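4.2 Collecting demonstrations by remote control

Readers who have only ever watched finished demonstrations may find it strange that we give a whole section to how they were made, but most of what we learned during this project we learned while sitting at the operator's desk, and we would like to pass it on in some detail.

All demonstrations in the Kustano set were given by remote control inside the Stisum simulator. The operator sits at a desk and holds a small hand-guided arm, which we call the leader, and the simulated arm on the table follows the leader joint by joint. There is no mapping through the position of the hand in space. We did try that first, with a handheld controller, and it was pleasant enough for big motions over the table, but as soon as the gripper had to go down beside a tray wall our operators found that the elbow would swing to some place they had not asked for, and they spent more time arguing with the elbow than teaching the task. With the joint-by-joint leader the operator feels the shape of the arm in his or her own hand, and the arguing stopped almost at once.

The leader was put together in the workshop at Krajčí by Custódio Louro, out of printed links and hobby servos with the motors left unpowered. It has no force feedback of any kind. We went back and forth on this for quite a while. Our feeling in the end was that, for light pieces and open trays, what the operator really wants is a steady picture and a short delay, and that a poor imitation of contact forces would be worse than none. A reader with heavier objects in mind should not take this as advice.

The task itself is tidying. Small loose pieces lie about on the table together with a number of trays, and the operator is asked to put the pieces where they belong, moving a tray out of the way whenever it helps. We chose it because a child could explain it and because it is full of small decisions that are hard to write down. Should one pick up the nearest piece first, or the one most likely to be knocked by the arm later? Is it better to nudge a tray or to lift it by the rim? Our operators did not agree on these points, and we did not make them agree. The only written instruction they were given was a single page, reproduced in Appendix B, and most of that page is about when to stop.

The table stands in a furnished room. In an early version of the scene we had a bare gray floor and an empty gray background, and the policies trained on it were charming right up to the moment we changed anything behind the table, when they lost their way completely. Afnan-style augmentation of the background colors helped a little. What helped much more was simply to let the arm live somewhere, with furniture, cloth, clutter and uneven light, and to move the viewpoint from one session to the next, as Figure 3 shows.
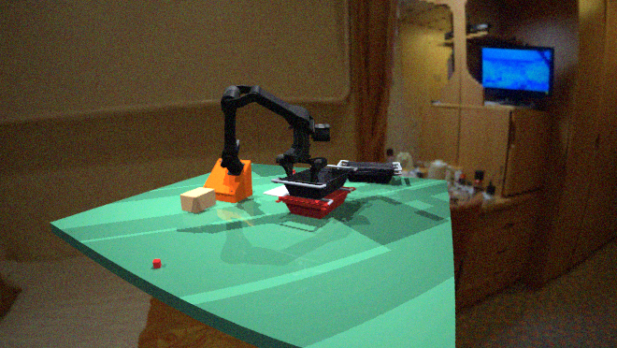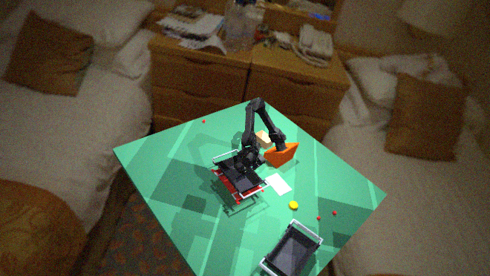
Figure 3. The simulated arm at work on the green table, with trays and small loose pieces around it.

Three operators took part: Filipa Seixas, Afonso Nogueira and Martim Louro. Filipa had driven remote arms before, Afonso had not, and Martim came in between, having helped to debug the leader without ever using it for a full session. Each of them was given a free afternoon to play before any recording was kept. We recommend this warmly. The early attempts of a new operator are full of hesitations and little backward movements, which are perfectly natural in a person finding their way, but which a learning system copies with great loyalty.

An episode begins when the operator squeezes the trigger of the leader and ends when he or she presses a foot pedal. The pedal was Afonso's idea. Before that we used a key on the keyboard, which meant letting go of the leader with one hand, and nearly every episode closed with a small dip of the arm as the hand came away. The first policy we trained had picked up the dip as well, and would bow politely at the end of its work. We were rather fond of it, but it did knock over a piece now and then, and so the keyboard went.

Episodes were stopped by the recorder after 3000 simulation steps if the operator had not ended them sooner. This limit is generous for the easier starting layouts and a bit tight for the harder ones, and our operators did complain about it. We kept it anyway, mostly to have episodes of a manageable length for training, and the effect of the limit is taken up again in Section 6.

In total we recorded 405 episodes. Of these, 79 were set aside after review and are not used in any of the results below. Salvador Bragança, who did not drive the arm himself, watched every episode from beginning to end and marked it as kept or set aside, following three plain rules. An episode is set aside if a piece leaves the table, if the arm passes through a solid object owing to a fault in the contact solver, or if the operator says on the spot that it should not count. We want to dwell for a moment on what is missing from this list. Slow episodes are kept. Clumsy ones are kept. An episode in which a piece slips from the fingers and has to be picked up a second time is kept too, and we have come to think of these as some of the most useful in the set. A policy trained only on clean work has never met a dropped piece, and it will close its empty fingers and carry nothing across the table with complete confidence.

Whether to keep the clumsy episodes was the one question that divided the authors. The case against is easy to make: if you show a robot how to fumble, you should expect it to fumble. We looked for this and did see some of it, mainly in the form of long pauses just above a piece before the fingers closed. The pauses came almost entirely from moments when the operator was waiting for the viewpoint to settle, and once we trimmed stretches in which no joint of the leader moved, they largely went away. The recoveries, which involve plenty of motion, were left untouched by the trimming.

A word on the viewpoint, as others who build such a desk will have to choose one. The operator sees a view from the room and a view from the wrist, side by side on an ordinary monitor. We had expected the wrist view to carry most of the load during grasping, and for Filipa it did. Martim hardly looked at it. He preferred to judge the height of the fingers from their shadow on the tabletop, a habit he says he got from playing video games as a boy, and his grasps were no worse for it. After noticing this we went back and turned the shadow quality up in the operator's display, where we had earlier turned it down to save rendering time, and the other two were glad of the change as well. Depth is the hard part of remote control on a flat screen, and any cue is welcome.

We also tried a headset, for the sake of fairness. It gave a lovely sense of depth and made Afonso queasy. None of the headset episodes are included in the counts above.

The recorder in Hateo stores the joint angles of the leader and those of the simulated arm separately. This may look wasteful, given that one is meant to follow the other, but the two are never quite the same. When the arm presses against a tray, the leader moves on while the simulated joints lag behind, and the gap between them is the nearest thing we have to a record of how hard the operator meant to push. Policies trained to predict the leader's angles learned to press trays firmly against one another. Those trained to predict the arm's own angles touched the tray and stopped there, as if shy. All results in Section 5 use the leader's angles as the target, and the comparison between the two choices can be found in Appendix C.

Images were rendered again after the session, from the stored state of the scene, and were not saved live. The operator's display could then be kept light and quick while the training images were made at leisure, and it also meant that one demonstration could be seen from several places in the room without anybody having to drive it twice. The stored states are small, and we release them together with the images, so that readers who would like a different view of the table are free to render their own.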